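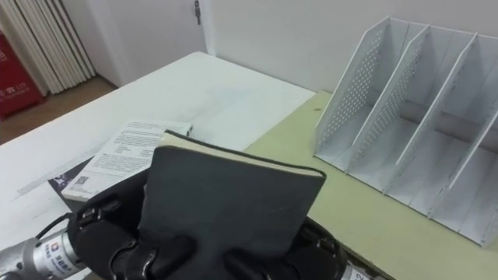
Durnindale Tenants' Association
Minutes of the general meeting, January 27, 2018
Held in the ground floor lounge, Utlow House

The meeting opened late, the lounge key having been found in the lounge.

Minutes of the last meeting
Approved, with one correction. The phrase "a lively exchange about bicycles" was felt to be generous and now reads "an argument about bicycles."

Laundry room
Dryer 2 is back in service. Dryer 3 is not, and has been wearing its out-of-order sign long enough that the sign itself needs replacing. The repair firm, Güler, has quoted for a new drum belt and, separately, for coming to look at it again. The meeting agreed to the belt and asked whether the looking could be thrown in.

A resident of the sixth floor asked that people stop removing other people's wet clothes from the washers. A resident of the second floor asked that people come back for their wet clothes. Both were applauded, in places by the same hands. The chair proposed a grace period of 9 minutes. Ten was considered too soft and five too cruel. Carried.

Heating
The landlord, Skividholm, has written to say that the boiler is performing within expectations. The meeting wished to know whose. Apartments on the north side report cold bedrooms, while the top floor reports sleeping with the windows open. A reply will be sent asking for the radiators to be balanced before July, when the heating has historically been excellent.

Residents are asked to write down the temperature in their apartments morning and evening for the next 2 weeks and to drop the results in the association mailbox. Please use a thermometer. Last year's entries included "arctic" and "see my breath," and Skividholm did not find them persuasive.

Bicycles
Discussed. See previous minutes, as corrected. The rack by the side door will stay where it is for now. The tandem chained to the railing still has no owner, although several people have strong opinions about who it should be. A tag will be put on it, and if it is not claimed it will go to the thrift store.

Roof door
It has again been propped open with a brick. The brick was taken away and there is now another brick. The meeting decided to ask for a proper door closer and to stop confiscating bricks, as there is nowhere left to put them.

Summer cookout
Agreed in principle. It will be in July, in the courtyard, and there will be one potato salad, not 6. A sign-up sheet goes up by the mailboxes in spring.

Other business
The light outside the elevator on three flickers. It was pointed out that it flickered at the last meeting too. Added to the Skividholm letter.

A request to hold shorter meetings was discussed at some length and held over.

Next meeting to be posted in the lobby. Whoever borrowed the large coffee urn, please bring it back with the lid.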